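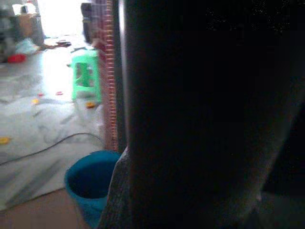

Drillstead releases new planner for two-armed sweeping

24/11/2018 -- The software firm Drillstead has released version 3 of Jinodix, its motion planner for robots with two arms. The new version plans both arms together, so that the brush and the dustpan keep their distance while they move. 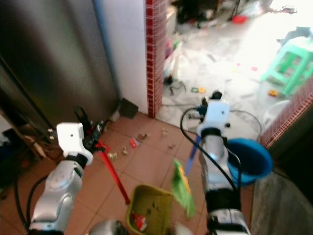 Brush and dustpan over the kitchen tiles, one tool in each gripper.

The planner was tuned on 786 recorded sweeps. Camera pictures from the head and the wrist are now read 12 times per second, and the path is corrected after each reading.
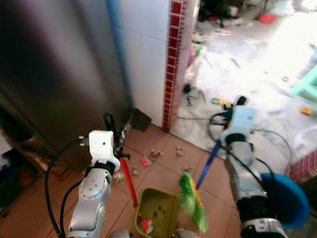
What changes for users

Old configuration files from April must be converted before use. Grundano, which tests the software, asked for a simpler log format -- this is now included.
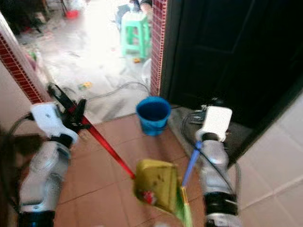 The converter is a separate download and handles roughly 3,000 lines per file. Doorways and thresholds still have to be marked by hand in the map.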